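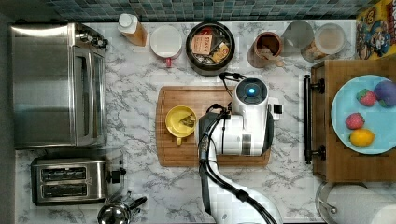
4.2 台所作業における達成状況

本節では、前節で定義した作業群のうち、台所のカウンター上で行う作業について結果を述べる。対象は、カップを所定の位置に置く、ティーバッグを容器から取り出してカップに入れる、布巾で天板を拭く、皿に載った果物を別の皿へ移す、の四種である。いずれも人間であれば特別な訓練を要しない作業であり、家事代行の現場でも「手の空いたときに片づける仕事」として扱われている。

試行は全部で593回行った。途中で人の手を借りずに終了条件を満たしたものは479回である。この値だけを見れば、家庭内の軽作業は実用の水準に近いように読める。しかし、成功の内訳は作業によって大きく偏っており、全体の値で実用性を論じることは適当でない。カップの配置と果物の移動はほぼ問題なく終わったのに対し、ティーバッグの投入では失敗が目立った。終了条件を満たさなかった試行のうち54回が、この作業の取り出しの段階で生じている。

図3は作業環境の一つである。まな板の上に黄色いマグカップがあり、その内側にティーバッグが入っている。これはティーバッグ投入の終了条件を満たす配置にあたる。判定は、ティーバッグがカップの内側にあること、カップが立っていることの二点のみで行い、ティーバッグの向きやカップの持ち手の方向は問わなかった。

図3　カウンター作業環境の一例。アームはまな板の右側の大半を覆っている。奥には個包装のティーバッグを入れた丸い黒い容器がある。

取り出しの段階で生じた失敗は、主に次の二つの形に分かれる。第一は、隣り合う包装を二つ同時につかむものである。容器の中で包装が重なっていると、上方からの観測では境目が定まらず、把持位置の推定が二つの包装の中間に落ちることがあった。第二は、つかんだ包装が持ち上げの途中で抜け落ちるものである。包装の表面は滑りやすく、縁だけをつまんだ場合にこの失敗が多い。把持力を上げると抜け落ちは減ったが、中身を押しつぶす例が現れたため、本実験では把持力を固定した。

包装の開封は評価に含めていない。予備実験では開封も試みたが、片腕で包装を押さえながら裂く動作が安定せず、終了条件に達した試行がほとんど得られなかった。本実験では、開封を人が済ませたティーバッグを別の小皿に置く条件と、包装のまま容器から取り出してカップの横に置く条件とを設け、後者については人が開封したのち、投入から作業を再開した。したがって、479回という値は「紅茶を淹れる」という家事全体の達成を意味しない。湯を注ぐ工程も安全上の理由から除外している。

周囲の物品の影響についても述べておく。実際の台所では、作業に使わない物が作業領域のすぐ近くに置かれている。図3の環境でも、オーブントースターや二枚焼きのトースター、蓋つきの金属の鍋などがカウンターにある。金属の面は照明を反射し、深度の計測値に欠落を生じさせた。欠落の多い範囲では計画系が経路を大きく迂回させるため、同じ動作でも所要時間が延びる。周囲を片づけた条件では迂回はほぼ見られなかったが、そのような台所を前提にすると、使う前に人が物をどける仕事が増える。

腕の占める空間も無視できない。作業中のアームはまな板の上に張り出し、その間は人が同じ場所で包丁を使うことができない。聞き取りに応じたPilar Retamalは、Lagosで長年家事代行に携わってきた立場から、作業の遅さそのものよりも、終わるまで場所が空かないことのほうが困ると述べた。人の家事は複数の作業を重ねて進むことが多く、一つの作業にカウンターを占有されると、残りの段取りが止まる。所要時間の比較では、この待ち時間を考慮する必要がある。

比較のため、同じ四種の作業を人が行う試行も100回を超えて実施した。人の試行では、ティーバッグを取り損ねることはあっても、そのままつかみ直して作業を終えている。機械の側の差は、最初の把持の精度よりも、失敗に気づいてからの復帰に強く現れた。Ruvitzの制御系は把持の失敗を指の開度から検出するが、薄い包装では開度の差が小さく、何もつかんでいない状態との区別がつかないことがある。この場合、アームは空のままカップの上まで移動し、投入の動作を行って終了した。

Genskaの視覚判定を投入の前後に加えた条件では、空の投入は減った。ただし、カップの内側が影になる時間帯には誤判定が残り、ティーバッグが入っているにもかかわらず再度の投入を試みる例があった。判定の閾値はNélida Valdebenitoが五月に見直したものを全試行で用いており、作業ごとの調整はしていない。調整を行えば値は改善すると考えられるが、利用者の家で同じ調整ができるとは限らないため、ここでは行わなかった。

以上の結果から、物の形が保たれ、置き場所が広い作業については、人が同じ部屋にいる条件で任せることができる。薄く柔らかい物を多数の中から一つ選ぶ作業は、現状では人の見守りを必要とする。見守る人の手間を含めたとき、紅茶一杯の準備で家事の時間が減ったとは言えない。次節では、同じ制御系をFokbergの小規模な作業場に移し、部品の仕分けと梱包について同様の評価を行う。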